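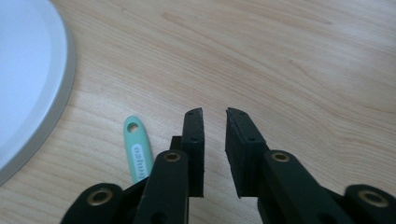 Chapter 4
Reading the Water Before You Cast

I spent my first two seasons on the Zinska fishing water that had no fish in it. I had a good rod, I could throw a lure a long way, and I came home with nothing. What I didn't have was any kind of record. These days I keep mine on a little mint-green USB drive, smaller than most of the lures I own, and every trip goes into it the same evening: flow, wind, light, what was hatching and where I stood. If you only take one habit from this book, please take that one!

The person who got me started was Olga Insaurralde, who taught me to fish the Prilwood bend. We walked down there one May morning and she wouldn't let me put my rod together. We just sat on the bank for what felt like forever, looking. After a while I began to see it - a line of foam sliding down the far side, a smooth patch behind a sunken log, and a spot where the fast water rubbed up against the slow. She calls that last one the seam, and so do I, and you'll be sick of the word by the end of this chapter.
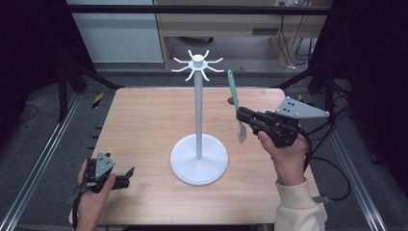 Figure 4.1 White mug stand on a light wooden table.

A river fish has a simple problem. It needs food, and the current brings food, but holding in the current all day wears it out. So it parks in the slow water and leans into the fast water when something good drifts by. Find the place where those two meet and you've found your first cast. On a small stream like the Semeck the seam may be no wider than your boot (I've stepped right through plenty of them, and watched the trout shoot off upstream).

Lakes are a different puzzle, and we'll get to those in the second half. Rowena Navarro and I fished Gautier Lake in January 2020, in a wind that pushed our lines sideways all morning, and we caught 2 perch between us, both from the same little point. I've used my notes from that day for the wind exercise later on.

Before you go on, find a stretch of moving water near you and leave the rod in the car. Take a pencil. Draw the banks first, then the rocks and logs, then the foam line, and mark an X wherever you think a fish would sit. Hang on to that drawing, however ugly it is. You'll need it for the next section, where we start with the seam.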